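Oldale Evening Classes - Keeping House, Term 1
Handout 6: **The Fruit Bowl**
Notes by Agnese Juška, revised September 21, 2018

Bring this with you next time. Last year's group left theirs on the bus and I had to recite it.

## Where we'd got to

We finished Handout 5 (bread bins, and why yours is a museum) a little early, so some of you have already heard the first part of this. You may doodle quietly.

The fruit bowl is the most public piece of food storage in the house. The fridge has a door and the larder has a door, but the bowl sits out on the table in front of visitors, and whatever is going soft in it goes soft in company. People therefore arrange it like a painting and forget to eat from it. Osvaldo Leone, who taught this course before me, called it "the waiting room".

## What goes in, what stays out

| Item | Bowl? | Notes |
|---|---|---|
| Oranges | Yes | Keep well for days; longer in the fridge, if you have the room |
| Apples | Yes, with care | Give off a good deal of ethylene and hurry the others along |
| Bananas, in their skins | Better on a hook | Bruise under their own weight, never mind yours |
| Bananas, peeled | Only if eaten shortly | See below |
| Tomatoes | Yes, until ripe | Then eat them, or move them to the fridge and bring them out an hour before supper |
| Grapes | No | Fridge. Wash when wanted |
| Keys, batteries, the Dudton bus timetable | No | You know who you are |

**Ethylene** is the gas that ripening fruit gives off. Bananas, apples and tomatoes make plenty of it; oranges make very little and mostly mind their own business. If you want a hard avocado to get a move on, shut it in a paper bag with a banana. If you don't want that, keep them apart.

## The tomato question

Every year somebody points out that a tomato is a fruit, in the tone of a person breaking bad news. Yes. It may go in the bowl. Stand it stem end down if the stalk has gone, as the scar is where it loses most of its moisture, and don't put anything heavy on it. A tomato at the bottom of the heap is a sauce that hasn't been told yet.

## Loading the bowl

1. Empty it completely. Wipe it out and dry it. Francine MacDonald found a lime in hers last term that had gone the weight of a ping-pong ball.
2. Firm fruit first, round the bottom.
3. Soft fruit on top or at the side, where you can get at it.
4. Leave some of the bowl bare. Air needs to get round, and so do fingers.
5. Nothing should be balanced on the rim. It will go at three in the morning and you will think it's burglars.
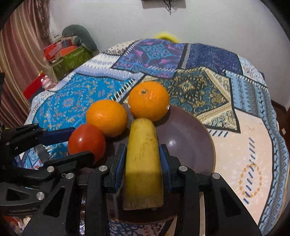 Peeled banana browns because the cut flesh meets the air and an enzyme gets to work on it. Brown streaks are harmless and taste of slightly sweeter banana. A squeeze of lemon slows things down, and so does covering the pieces, but the surest method is still to eat the thing. Children will tell you a streaky piece is "off". Mash it on toast, say nothing, and watch it vanish.

A word on cloths, as Isabelle Cormier asked. Put the bowl on one you can wash. Patterned is kinder than plain: orange juice on white linen is with you for life, whereas on something busy it can pass for part of the design until washday.

## For next time

- Write down what is in your bowl this evening, and how long you think it has been there. Then ask someone else in the house. Bring both answers.
- Try one tomato kept in the bowl and one in the fridge, same batch, and taste them side by side.
- Read the Gosselin booklet as far as the section on pears. Skip the poem.

Lucie Gagnon has the spare copies. Handout 7 is onions, so dress accordingly.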